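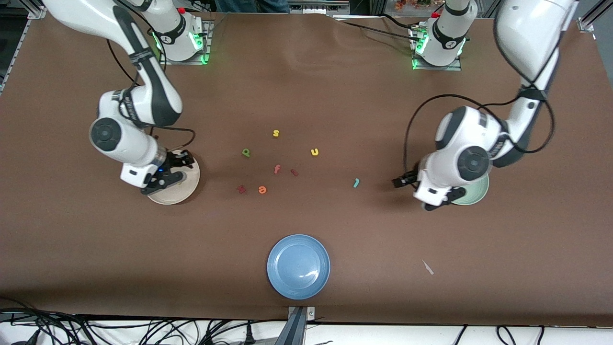
Skirketti on the big table, Thu 9 October. Letters and plates out for the sorting task.

triltholm_club
Right, so this is where the uni team is at for the student challenge. Two arms, three plates, foam letters in the middle, and the job is to get the letters onto the right plates. We've got 200 demos recorded so far and I reckon we need heaps more before January. Pramila Pal thinks we should stop recording and start training. Thoughts? I'm outvoted at home, so be kind.

solder_wombat
Love it! How are you deciding which letter goes where? By colour? You've got a yellow s and a yellow u in there, but I can't see a yellow plate – cream, light blue and pale green is a bit of a mean set.

triltholm_club
Not colour, no. It's by word. The operator gets a word on a card and the letters in it go on one plate, leftovers go on the others. Magnus Ogilvie wrote the cards and some of them are shockers.

pramilap
Since I've been named: yes, train now. 200 is plenty to find out whether the grippers can even pick up foam from a flat table. If the policy can't grasp an e, another month of teleop won't tell us why.

kelpie77
Disagree with Pramila, sorry. We trained early last year with Rennie and spent weeks chasing a grasp problem when all we were short of was variety. Our letters were always in the same neat row. At least yours are properly scattered.

pramilap
Fair point on variety, but you can train AND keep recording. It's not one or the other. Run 36 is already set up in the config, it just needs someone to press go.

solder_wombat
What about those cables along the front edge? I'd be tidying them before anything else, one good snag and there goes your arvo.

triltholm_club
Yeah yeah, cable ties are on the list. Okay, we'll start a training run tonight on what we've got and keep going with demos on the weekend. Kelpie, do you still have the Reven scripts for shuffling the start layouts?

kelpie77
Somewhere! I'll dig them out and message you.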